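Home | Rooms | Prices | FAQ | House rules | Getting here | Contact

Sæther House: short-stay rooms, FAQ 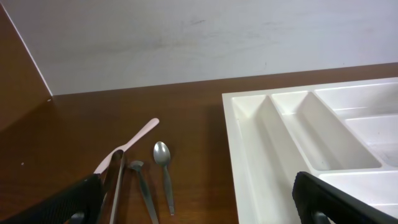 White cutlery tray on the wooden counter.

Put this together from the emails we get most. If yours isn't answered, write to us, but please read it first. Maj-Britt does the bookings, Ylva does keys and everything that leaks.

BOOKING

How do I book?
Email. No online form at the moment, the old one ate messages. Send dates, number of people, and whether you need parking. You'll get an answer the same day or the next one.

Minimum stay?
3 nights. Longer in the summer if we're full on either side of you. Ask anyway.

Maximum?
21 nights on the normal rate. After that it's a different kind of contract and a different price. Talk to Maj-Britt.

Do you take a deposit?
Yes, 60 dollars, paid with the first night. Comes back to the same card after you check out. Takes the bank a few days, we can't speed that up.

Can I pay cash?
For the stay, yes. For the deposit, no.

Can I cancel?
Up to 21 days before, full refund. Later than that we keep the first night and return the rest. If you're sick, tell us and we'll move the dates if we can. Moving dates is free the first time.

Somebody else booked for me, can I change it?
Needs to come from the person who booked. Same email adress they used.

ARRIVING

What time can I get in?
From three in the afternoon. Earlier only if the room was empty the night before. Bags can go in the hall closet from the morning on.

Late arrival?
Fine. Key box by the side door, the code comes by text the day you arrive. Didn't get it? Check you gave us a cell number and not a landline. Happens a lot.

Where is the side door?
Left of the front steps, past the bikes. Green door. The front door is for the dentist downstairs, please don't ring there. They've been very patient.

Which bus?
From the station take the Norkell line, get off at Hornia Square, then uphill. Not the express, it goes straight past. Short walk but steep with a suitcase.

Parking?
One space per room, behind the building, has to be booked ahead. No vans or trailers, they won't make the turn.

ROOMS AND KITCHENS

What's in the kitchens?
Fridge, two burners, microwave, kettle, pots, plates, glasses, cutlery. Sharp knives are in the drawer with the child latch. Press down and pull. No oven in the two smallest rooms.

Salt, oil, coffee?
Salt and tea, yes. Oil and coffee, bring your own or buy at the corner store. Anything left by earlier guests gets thrown out between stays, sorry, we used to keep it and it got out of hand.

Is there a dishwasher?
Only in the top floor room. Everybody else, dish soap and a brush under the sink.

Can I put hot pans on the counter?
No! Trivets hang by the stove. Same goes for irons. A burn mark comes out of the deposit.

Something is missing from the kitchen.
Tell Ylva. There's a shelf of spares in the basement, corkscrews especially.

Sheets and towels?
Included, one set each. Fresh set every week on longer stays. Extra set costs 3 dollars.

Washing machine?
Basement, shared. Free. Not after ten at night, the pipes run behind the bedroom on the first floor. Take your stuff out when its done.

Is it quiet?
Street side, mostly. Delivery truck early in the morning for the store. Yard side is quieter but gets less sun. Say which you prefer.

Heating?
Radiators are on a central timer. Turned off at the end of April and not back on before fall. Blankets in the bottom of the closet.

Wifi?
Yes. Name and password on the card inside the closet door. Weak on the top floor, works best near the window.

KIDS, PETS, VISITORS

Do you have a crib?
One. Ask early. Also one high chair.

Dogs?
Small ones, in the ground floor rooms only. Cats no, one of the regular guests is very allergic.

Can friends come over?
Sure, until ten. Staying the night means they're on the booking.

Smoking?
Not inside, not out the window. Yard is ok, use the can.

LEAVING

Checkout?
By eleven. Key back in the box, scramble the code.

Do I have to clean?
Dishes washed, trash out, fridge emptied. We do the rest. Don't strip the beds please, it's quicker for us if they're left.

Where does trash go?
Shed in the yard, door code 1208. Paper in the blue bin, glass in the cage, food waste in the small brown bags. More bags on top of the fridge.

I left something behind.
Write and say what and which room. We keep things for a month. Can mail them if you cover postage. Chargers go in one big box and you'll have to describe yours.

I broke something.
Just say so. A glass or a plate is no problem. Bigger things we'll work out between us.

Who do I call at night?
Ylva's number is on the closet card too, under the wifi. Water, locks, no power: call. Wifi: email, it can wait until moring.

Last updated: 2021-05-19

Contact: Maj-Britt Amundsen (bookings), Ylva Sandberg (house) | © Sæther House | Back to top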